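Skalex Pour and Fill: data card

Skalex is a set of manipulation episodes in which a two-finger gripper empties small containers of dry goods into a metal vessel on a tabletop. It was put together for imitation learning, and the main use so far has been training policies that take a wrist view plus joint state and predict the next short stretch of motion. This card covers what is in the release, how it was gathered, how it is labeled, and the problems we know about.

Contents

The release holds 1658 episodes. An episode is one attempt at one instruction, from the arm at its rest pose to the arm back at its rest pose or to the operator pressing stop. Of these, 544 are marked as failures. They are kept in the same folders as the successes and told apart only by the outcome field, so filter on that field if you want clean demonstrations only.

Each episode folder has the wrist video, the joint log, the gripper log, the instruction as a line of text, and a small notes file. The notes file is often empty. Where it isn't, it is whatever the operator typed at the end of the episode, uncorrected, and it can be in English or Turkish.

Setup

The work area is one end of a long table with a white curtain hung along it. The curtain was put up to keep people walking past out of the wrist view, and it does that for most arm poses. When the arm swings toward the open side, the camera sees past the curtain's edge into the room, with its side table and whatever is stored against the wall. 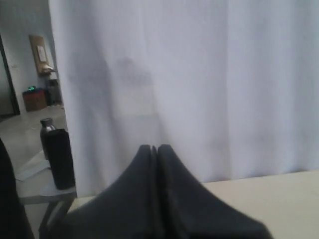 We decided to keep those stretches. An earlier internal set, Flaritz, had every view of the room trimmed away, and policies trained on it behaved badly as soon as the background changed. In Skalex the approach and retreat motions are complete, and the trimming script is included for anyone who prefers the old way. It works on joint angle alone and will sometimes remove a second or two that you wanted.

The arm is driven by a leader arm held by the operator. There is no scripted motion in the release. Two people did nearly all of the driving, and the operator field tells them apart by letter. Their styles differ enough that a model can pick up on it: operator A tips the container early and holds it still, operator B starts low and raises the wrist through the pour. If you are training on a small subset, mix them.

Tasks

Instructions are short and come from a fixed list. The most common are "pour the beans into the cup," "empty the container," and "pour half and stop." The last one is the hardest to label and has the most failures. Wording is varied by hand in the second half of the release, so "tip the beans in" and "put all of it in the pot" refer to the same motions as the plainer versions.

Contents of the containers were changed between blocks of 200 episodes. Coffee beans came first, then larger dry pieces. The fill level was set by eye and not weighed. We tried weighing for a while and gave up when it doubled the reset time.

A pour is marked as a success when the container is empty (or, for the half pours, when the operator judged it close enough), nothing has landed outside the vessel, and the container has been set back down upright. One stray bean on the table is a failure. This is strict, and it is the part of the labeling that gets the most questions.

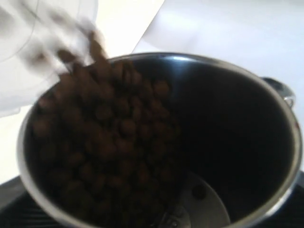 Birsen Yüksel wrote to us that the strict rule throws away too much, and that a pour with one bean on the table teaches a model nearly everything a clean one does. She suggested a spill count in place of a yes or no, and asked whether the blurred part of each pour could be tagged so that people training at low frame rates could weight it down.

The second request is done. Each episode now has a pour_start and pour_end time, marked by hand. The first is still open — counting spilled pieces from the wrist view alone doesn't work well, and we had no fixed overhead camera for most of the blocks. If someone wants to add counts for the blocks that do have one, we'll merge them.

Labeling

Outcome labels were entered by the operator right after each episode and checked later by Eylül Saraç, working from video only. Where the two disagreed, the video label was kept and the original was moved to outcome_raw. Most disagreements are over half pours. The checker could not always see the inside of the container at the end, and in those cases the operator's label stands.

Fill state is labeled separately, on the last clear view into the vessel. It has three values: bare, partial and heaped. The value depends on how much of the inside can still be seen and has nothing to do with weight. A mound of brown pieces with a crescent of dark steel showing above it goes in as heaped, even though the metal along the inner walls is in view too. Partial is for cases where some of the bottom can still be made out. Shadow inside the vessel makes this harder than it sounds, and labels in the darker episodes should be treated with some care.

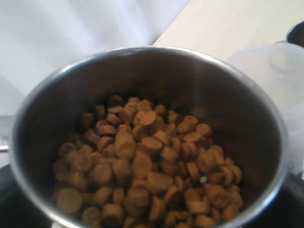

Object masks are not part of the release. We ran an automatic tool over a sample and the results on loose, overlapping pieces were poor. It merged neighbors, split single pieces along their shaded sides, and now and then made a separate object out of something as small as the white speck between two of the brown pieces on the right of the pile. It also had trouble with the clear plastic container next to the rim, where the background comes through. If you need masks, plan on drawing them by hand.

Known problems

Exposure is automatic and shifts when the wrist comes in over bright metal. The first part of many pours is darker than the rest.

The gripper log in the early blocks runs slightly behind the video. A correction is stored in the sync field and has to be applied by the user. The loader from Zolance does this by default; the plain Python loader does not.

There is one table, one room and one kind of gripper in the whole set. A policy trained on Skalex alone should not be expected to work elsewhere without more data.

Episodes that were stopped by hand have no return motion. They are marked stopped and count as failures even when the pour itself was fine.

Splits

Use the split file in the root folder. Test episodes are taken from whole blocks, so the same session never appears on both sides. Please don't draw a random split by episode. Neighboring episodes look almost the same and the scores will come out too high.

Changes

August: added pour times, moved disputed labels to outcome_raw, fixed instruction text that had been saved with the wrong encoding. Folder names did not change, and old index files still load.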